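Sollamer's bench-top pusher kit goes on sale, and the price will raise an eyebrow
Limley Trade News, tech desk
Last updated 16:40
3 min read

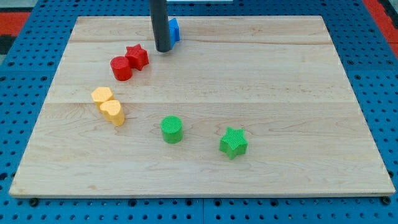 Red, yellow and green blocks on the maple-coloured board, with the kit's dark pusher rod at the back by the blue one.

Sollamer has opened orders for its bench-top pusher kit, the one it has been trailing since the spring. Full kit is £3,907. A version without the arm, for people who have one already, is £3,000. First boxes go out in August from the firm's unit in Sendton.

The idea is simple enough. One arm, one plain rod, a board and a bag of coloured shapes. No fingers, no suction. The arm nudges things across the board until they are where you asked for them, or until you give up and press stop.

Sollamer is pitching it at colleges, small labs and what it calls "curious workshops", which we take to mean people with a spare bench and a patient boss. It is not a factory product and the firm says so on page one of the manual. Good.

What you get

The arm and its power box. The rod, plus a spare. The wooden board. Shapes in several colours, cylinders, stars and hearts among them. An overhead camera on a clamp. A stop button on a long lead (long enough, for once). Software on a stick, with a licence for one machine, and a second licence is extra. A printed manual of 53 pages, of which the first nine are safety and the rest readable.

Not in the box: a computer, a bench, or anything to bolt the arm down to. Sollamer sells a pegboard base seperately but had not put a price on it when we asked. You can use your own if the holes suit. Check before ordering, there is a drawing in the manual and the download is free.

We had the kit for an afternoon at the Limley showroom. Not long. Some notes.

Set-up

Under an hour, with the arm already fixed to its base by showroom staff, so add time for that. The camera has to learn where the board is. You touch the rod to each corner in turn and press a key. We got one corner wrong and had to start the whole lot again, as there is no way to go back a step. Sollamer says a fix is on the list. No date.

Levelling matters more than the manual lets on. A board that rocks even slightly will have the rod scraping at one end and missing at the other. Put card under it. We did.

Using it

You type what you want in plain words, or pick from a menu. "Put the red ones together" is the sort of thing it takes. The software finds the shapes, works out a push, makes it, looks again. Then another push. It is slow. A pair of blocks a hand's width apart took several goes, and we had time to fetch a tea.

The cylinders are the easy ones. They slide off to the side if the rod catches them off centre but they do not much care which way round they are. Stars are harder. Push on a point and the thing spins, push in the notch between two points and it goes nicely, and the software does seem to know this most of the time. Hearts were the worst of the lot for us. One got turned in circles near the edge until we stepped in and moved it by hand.

Edges are a weak spot in general. The rod will not push inwards from beyond the board, so a block that ends up right on the rim is stuck there until a person moves it. You get a polite message and a beep. The beep can be turned off.

Colour finding was fine under the showroom lights. We tried it with the blinds open and a low sun and it lost the yellow pieces twice against the pale wood. A darker board would help, and Sollamer says it is looking at one. Close your blinds in the meantime.

Noise: very little. A hum, a click when it parks. You could run it in a classroom with a lesson going on at the next table.

The software

Built on Mikuš, the open control package a lot of college labs will know. That is the best news here. Anyone who has used it will be moving the arm within minutes and your old scripts should carry over with small changes. Ours did, bar one that wanted a gripper and sulked.

Every run can be saved, camera view and arm positions both, to a plain folder you can copy off. No account needed, no cloud. There is an option to send runs to Sollamer to help improve the product, off by default, and we checked.

The menus are less good. Grey text on grey, and the button to start a run sits right next to the one that wipes the last run. Somebody is going to lose an afternoons work to that.

Support and spares

One year's cover on the arm, parts and labour, return to Sendton at your cost. Two years if you are a school or college. Rods and shapes are treated as things that wear out and are not covered. Spare shapes are sold by the bag and the files to print your own are on the firm's site, which is decent of them, and the site says home-printed ones will not affect the cover.

Phone line is weekday mornings only. We rang it to see. Answered on the fourth ring, sensible reply about the corner problem, no hold music.

Training is offered at Limley, half a day, two people per kit included in the full price. Arm-free buyers pay extra. Travel is on you.

Worth it?

Depends what you have now. If you already own an arm that runs Mikuš, £3,000 for a board, shapes, camera and software is steep, and a handy technician could get most of the way there with a saw and a free weekend. What you would be paying for is the software that picks the pushes, and on our afternoon it was good but not that good.

For a department starting from nothing the full kit looks much better. The arm alone makes up the extra £907 and then some. It all fits together, the manual makes sense, and students can see what the machine is trying to do and argue about why it went wrong. We watched the thing for far longer than we meant to.

Wait for the first software update if you can. The corner fix and a sane place for that wipe button would change our mind on a couple of points above.

Orders are through Sollamer direct, no resellers yet. A deposit is taken when you order, balance when it ships. Showroom visits at Limley need to be booked, mornings are quieter, parking is round the back and free after 2pm.

Prices are before VAT. An earlier version of this item gave the cover for schools as three years, it is two.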